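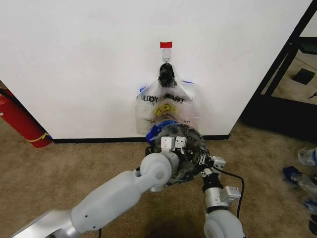

bag task, left arm holding

rikilov
Posting for anyone doing deformables. 443 demos so far on the bag task, teleop, two arms. Policy still lousy at the handoff. Keep collecting or change somthing?

omoregie43
How many operators? If it's one person you've got one style 443 times. I'd stop and swap people before recording any more.

rikilov
two. Me and Jianhua Long. He does most of the two-hand grasps – slower than me but cleaner

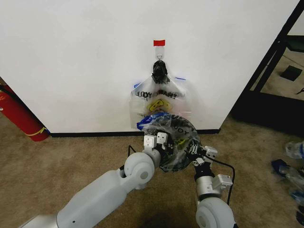
belten
Disagree with omoregie43. Mixed styles killed our Cirkdale set in July. Four operators, four ways to hold a bag, the policy averaged them into mush. One good operator, then vary the bags.

omoregie43
averaging is a model problem tho. don't fix it in the data

belten
it's a data problem when you have 12 hours of robot time left

rikilov
ok ok. Jianhua only for the next batch then, and I'll tag my old ones so we can train with and without.
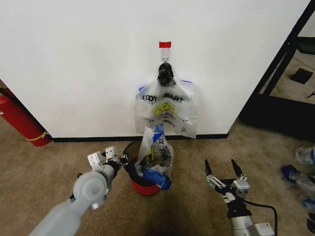 Other question is resets. Roughly 13 seconds each if I'm quick, and I get lazy, so the start states all look alike. Red bucket stays right under the hanging bag every time and I bet the policy just memorized that spot. Thinking I move it a bit between episodes. Anyone randomize from a list or just eyeball it?

belten
list. eyeballing drifts back to the same three spots

omoregie43
agree with belten for once – print the list, check them off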